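The Long Grip of a Small Label

Adhesives that let go on purpose are harder to make than adhesives that hold

A reward sticker has a short working life. It leaves its backing sheet, goes onto a chart, a notebook or a sleeve, and is expected to stay there until somebody wants it gone. The layer that makes this possible is thinner than a human hair and is called a pressure-sensitive adhesive. It needs no water, heat or curing time. It bonds when pressed and, in the removable grades, comes off again without taking the surface with it.
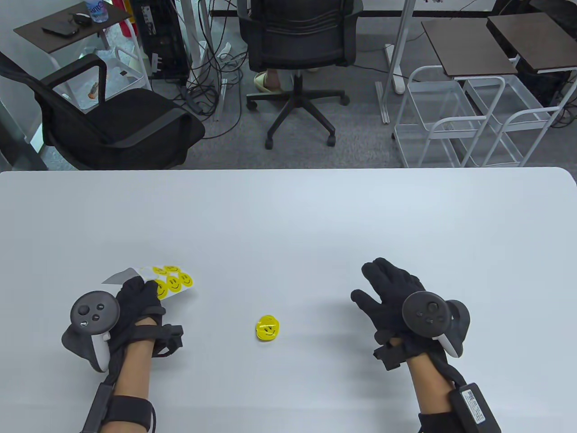 Marian Telford

The trade divides pressure-sensitive adhesives by what they are made of and by how they leave. Rubber-based types grab quickly and cost little, but they yellow and harden with age. Acrylics take longer to reach full strength and tolerate sunlight better. Either can be sold as permanent or removable, and the difference between the two grades is often a matter of coating weight and crosslinking. A heavily crosslinked polymer flows less into the pores of paper, so it has less to hold on to.

Three properties are measured. Tack is the grab on first contact. Peel is the force needed to pull a strip away at a set angle and speed. Shear is the resistance to sliding under a steady load. They pull against one another. A soft adhesive has high tack and poor shear, and raising the shear usually costs some tack. Formulators spend most of their time inside that triangle.

Likeck, a converter of children's stationery, buys its face stock and adhesive already laminated to a liner and does the printing and cutting itself. Its standard removable sheet went through five versions before the company settled on the present one. The first peeled well from painted wood and tore construction paper. The second spared the paper and fell off the wood by the next morning. The compromise is a low coat weight with a pattern of small voids, so that only part of each sticker is touching anything at all.
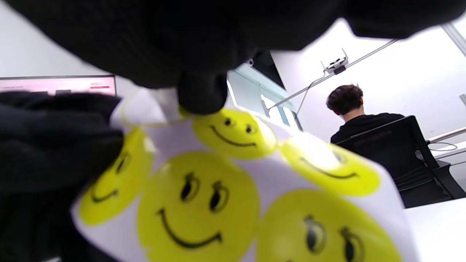
The liner matters as much as the adhesive. It is usually paper or film with a cured silicone coating, and its job is to be stuck to as weakly as possible while still holding the sticker in place through printing, trimming, packing and a truck ride. Too little release force and the pieces lift at the corners during handling. Too much, and a small child cannot start the edge with a fingernail. Release force also changes in storage. A sheet that tests well on the day it is coated may read noticeably higher after a summer in a warehouse, and for that reason Likeck holds samples from each lot and tests them again in May.

Cutting is the step where most faults arise. Kiss cutting sends a die through the face stock and adhesive and stops at the liner. The blade must go through the first two layers completely and leave the third unmarked. If it runs shallow, the sticker tears at the perimeter when peeled. If it runs deep, it scores the silicone, adhesive creeps into the score, and the piece locks itself to the sheet. Round shapes are easier on the die than square ones, having no corners where the stress collects. They also resist lifting in use, and small labels with sharp corners nearly always fail there first.

Imrie, which makes rotary dies, rates a flexible steel die for this kind of work at 520 reels before regrinding. Clay-filled papers wear the edge faster. Film is gentler on the blade but needs a sharper one, because film stretches ahead of a dull edge and springs back uncut. 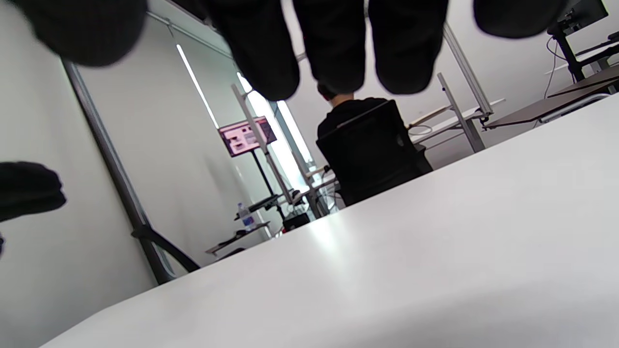

Surfaces are the part that the manufacturer cannot control. An adhesive has to wet a surface before it can bond to it, and wetting depends on surface energy. Glass and bare metal have high surface energy and accept almost anything. Polyethylene and polypropylene have low surface energy and accept very little, so a sticker that holds firmly to a window may slide off a storage bin. Texture reduces the contact area. Dust reduces it further. Skin oil is a special case, as it both blocks contact and softens some rubber adhesives over a period of days.

Temperature works in both directions. Below its rated application temperature an acrylic turns stiff and will not flow into the surface. At 120 degrees Fahrenheit, easily reached on a car dashboard, many removable grades soften enough to behave like permanent ones, then leave residue when pulled.

Residue is what most complaints are about. It means the adhesive has split within itself or parted from the face stock. Pulling slowly at a low angle favors a clean release on most removable grades. Old residue on a hard surface generally yields to a little vegetable oil left for a few minutes, followed by dish soap. Varnished surfaces should be tested first in a spot that does not show.

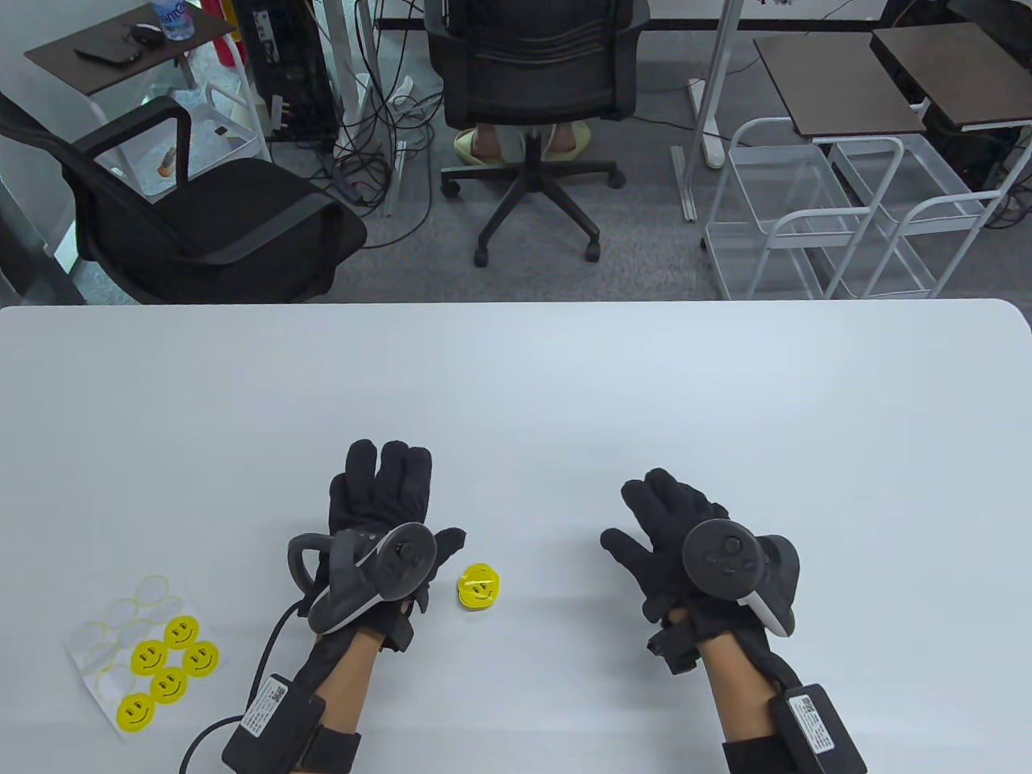

Black gloves and a pair of hand controllers at a white table.

Disposal has lagged behind the rest of the industry. Siliconized liner is technically recyclable, but the coating has to be separated from the fiber, and few mills take it. Zetance collects used liner from label printers on a return-haul basis and bales it for a mill equipped to handle it. The economics work only for plants with steady volume. School and household liner goes to the trash.

Linerless formats avoid the question on roll labels by coating the printed face with a release layer and winding it against its own adhesive. They do not suit sheets of separate shapes, which need something to sit on. Arkiswood has been testing a thinner film liner at 2 mils, with less material per sheet and a more even base for the die. Its drawback is curl. Paper face stock takes up moisture from the air and the film does not, and in a humid room the sheets roll toward the liner. The company's current trials use a film face to match, at a higher price per sheet.

2022-01-14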